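The drill, the shelf and the long weekend

Fri 29 March

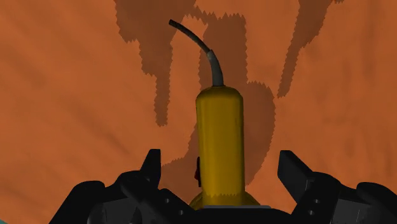

Hamish Whitcombe
Writer, renter, owner of too many screws

I finally put up the shelf. If you've been reading for a while you'll know the shelf has been leaning against the hallway wall since September, wrapped in its plastic, getting kicked by everyone who comes in with wet shoes. My sister stopped asking about it at Christmas. My landlord said yes to it so long ago that I had to go back through my email to make sure he really had.

What changed is that I ran out of places to put cookbooks. I own far too many for a man who makes the same lentil thing four nights a week, and they'd crept off the counter and onto the floor by the oven, and then one of them got a corner singed (the good curry one, of course). So on Saturday I got up early, made a big pot of coffee and told myself I wasn't sitting down until the wall had a shelf on it.

I sat down almost right away, because I couldn't find a stud. I've got one of those little Zemitz stud finders and it beeps at everything. It beeped at the wall, it beeped at the door frame, and when I held it against my own arm it beeped at that too. In the end I went back to knocking on the plaster with my knuckles and listening, like my grandfather used to, and marked two spots in pencil that sounded less hollow than the rest.

Then came the anchors. I had a bag of them from McPhee, the hardware store on the corner that's open odd hours and smells like rope, and I'd bought the wrong size. So I walked back. The guy at the counter looked at my screws, looked at me, and swapped the bag without a word. I love that store. I spent 3 dollars on a paint brush I didn't need just to feel better about it.

The drilling was over in a couple of minutes! All those months of dread for a couple of minutes of noise. One hole came out a bit wide and I had to fill it and start again slightly to the left, so the whole shelf now sits a finger's width off from where I'd planned. I've decided I like it there. It lines up with the light switch, more or less.

The part I hadn't thought about was the dust. It got in the butter. It got in my hair and behind the toaster, and I'm still finding it on the windowsill. Next time I'm taping an envelope to the wall under the hole, which a reader told me to do ages ago – sorry, you were right.

Anyway, the cookbooks are up, the curry one is in the middle, and there's a gap at the end where I'm thinking of putting a plant. Something that can live with steam and not much sun. If you've kept one alive over a stove, tell me which kind in the comments, and I'll go looking on my next day off.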